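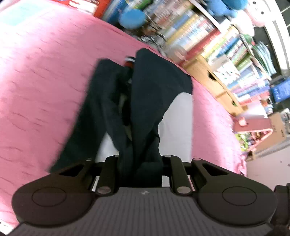 Koltier says its new freighter conversion will carry up to 343 cubic meters of cargo. I have read the brochure twice and I still can't tell whether that includes the belly holds. The drawing shows pallets right up against the rear bulkhead, where on any plane I've ever loaded you lose the last position to the taper.

The range figure bothers me more. It assumes still air and a light load, and it's printed right beside the maximum payload as if you could have both.

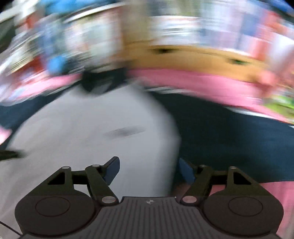
Then there's the schedule. First flight was promised for May, and the test airframe is still parked at Retholm with two engines off the wing. Cenon, the launch customer, has gone from five firm orders to two — the press release calls this "phasing."

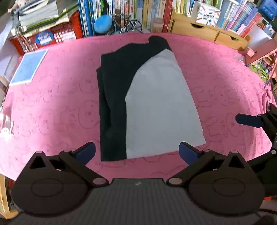

Photo: Nyberg

I'd like to be wrong. The old turboprops are worn out and somebody has to replace them. But I want to see one fly with a full load before I believe any of it.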